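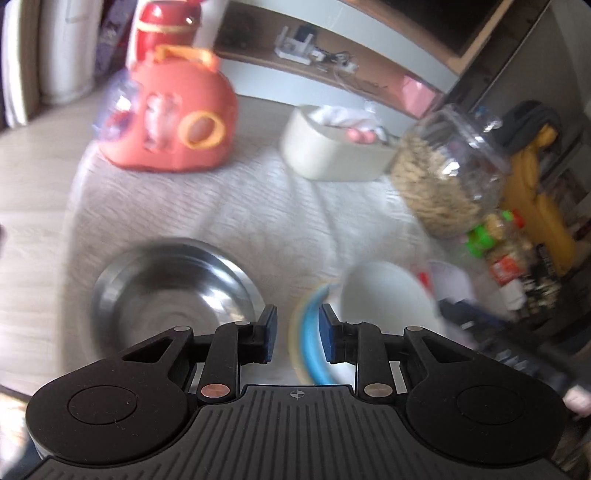
Section 4: Feeding Your Starter and Mixing the First Dough

Welcome back! If you have followed Sections 1 through 3, your Grakura countertop proofer is unpacked, leveled and has been through its empty warm-up, and you are ready to bake something. We know it is tempting to jump straight to the bread (we would too), but please give this section a slow read before you get any flour out. The first dough goes much more smoothly when everything is within reach.

What you will need

A bowl for mixing, a smaller bowl for the starter, and a third one if you like to weigh your flour separately. Stainless steel, glass and glazed ceramic all work well in the proofer. Thin plastic is fine for mixing but warms unevenly on the heating plate, so move the dough to something sturdier before it goes in.

You will also want a kitchen scale, a stiff spatula, a clean dish towel and the clear lid that came wrapped in the accessory tray. If your lid is missing, look under the cardboard insert first - it likes to hide there.

4.1 Waking up the starter

Your kit includes a packet of dried Dorkutetti starter. It is a mild, friendly culture and it does well with plain all-purpose flour. If you already keep a starter of your own, you are very welcome to use it, and you can skip ahead to 4.2.

1. Empty the packet into the small bowl and add 43 grams of lukewarm water. Stir until the flakes have softened and no dry bits are stuck to the sides.

2. Stir in the same weight of flour. The mixture should look like thick pancake batter. A few lumps will not hurt anything.

3. Set the bowl on the wire rack in the proofer, cover it loosely with the towel, and close the door.

4. Press WARM once. The display shows the Starter setting by default, and you do not need to change it.

5. Leave it overnight. In the morning, throw out half of what you have, feed the rest with fresh flour and water, and put it back.

6. Repeat step 5 each morning until the starter doubles within an afternoon. For most people this takes four or five days, though a chilly kitchen can stretch it to a week or more.

Note: A gray liquid on top is normal and only means the starter is hungry. Pour it off or stir it in, whichever you prefer. Pink or orange streaks are another matter. If you see those, throw the whole batch away, wash the bowl in hot soapy water and start again. Spare packets can be ordered using the card in the back pocket of this guide.

Caution: Never screw a lid down tight on an active starter. Gas builds up faster than you would think, and a sealed glass jar can crack.

4.2 Mixing the dough

This is the Grundberg loaf, the plain white one we use for every first bake. It forgives a lot.

1. Put your mixing bowl on the scale and press TARE so that the display reads zero.

2. Weigh in 600 grams of bread flour. Make a little hollow in the middle with the back of a spoon.

3. Add 200 grams of bubbly starter and 360 grams of lukewarm water. Mix with the spatula until no dry flour is left at the bottom of the bowl. It will look shaggy and unpromising at this stage, and that is just as it should be.

4. Cover the bowl and let it rest on the counter for half an hour.

5. Sprinkle 12 grams of salt over the top, wet your hands, and squeeze the salt through the dough until you can no longer feel the grains.

6. Reach under one side of the dough, stretch it up, and fold it over the top. Turn the bowl a quarter turn and do it again, until you have been all the way around.

Note: If you bake with Vrabec stone-ground flour or any other whole grain flour, hold back a small splash of the water and work it in at step 5 only if the dough feels stiff.

4.3 The first rise

1. Slide the wire rack into the lower position and fill the water tray to the line. Do not fill past the line, even in dry weather.

2. Set the bowl on the rack with the clear lid resting on top.

3. Turn the dial to DOUGH and press START. The light blinks while the cabinet is heating and stays on once it is ready.

4. Repeat the stretch and fold every half hour for the first two hours. After that, leave the dough alone and let it rise until it is puffy and has grown by half.

Caution: The heating plate stays hot for a while after the light goes off. Use the rack handles, and keep towels and sleeves away from the plate. Unplug the proofer before you empty the water tray.

If the dough has hardly moved after five hours, check that the door is fully latched and that the dial is on DOUGH and not on HOLD (they sit right next to each other, and we have all done it). Then give it another hour or two. Shaping and baking are covered in Section 5.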